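Search this list
Search messages Go

Re: [brardale-oldhouses] Drafts, and what to do about them
Date: 2019-01-31
From: Sorcha Galbraith

On the list, Brabec wrote:

> We moved into the place on Dotlow Lane in the fall and the front
> room is freezing. One company quoted us 900 dollars a window to
> replace them. Is there anything we can try first that won't
> make a mess of the trim? My wife is ready to sign.

Oh, please don't sign anything yet! I know how tempting it is when you're sitting there in two sweaters with a blanket over your knees, but give it until April if you can stand it, and spend a couple of evenings finding out where the cold is coming in. In our house I was so sure it was the glass, and I would have sworn to it in front of a judge, and then I went over the whole room with a stick of incense and the smoke hardly moved until I got down to the place where the sill meets the wall. Slow work, but rather pleasant with the radio on.

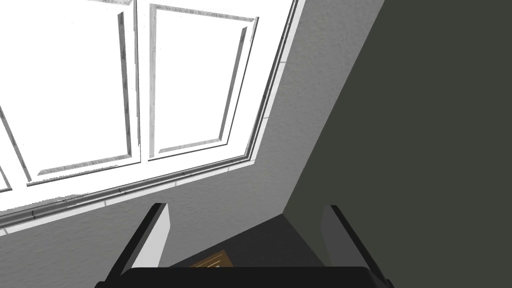 White panes, with the sill and trim running along beneath.

Rope caulk is what I'd start with. It's the soft gray stuff that comes in a coil, and you press it in with your thumb and peel it off again in spring – it has never hurt my paint, though I'd test a little bit in a corner first if yours is old. The hardware store in Stuslow keeps it behind the counter for some reason, so you have to ask. I used 2 coils on the front room and had enough left over for the pantry.

Then do your inside doors, which people forget all about. A cold hallway will pull the warmth right out of a room.

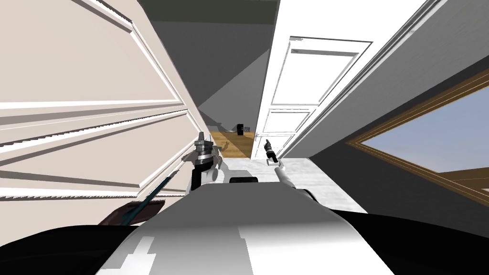 My mother used to make those long stuffed snakes for the bottoms of doors, filled with rice, and I still have one of hers that I wouldn't trade for anything. If you sew at all, an old pair of corduroys makes a very good one (one leg per door!). Brush strips are neater, I'll admit, but you'll want to check the clearance over your rug before you screw one on.

Do write back and tell us how you get on, and give my best to your wife. I'm happy to lend the snake.

Warmly,
Sorcha

3 replies
Share 2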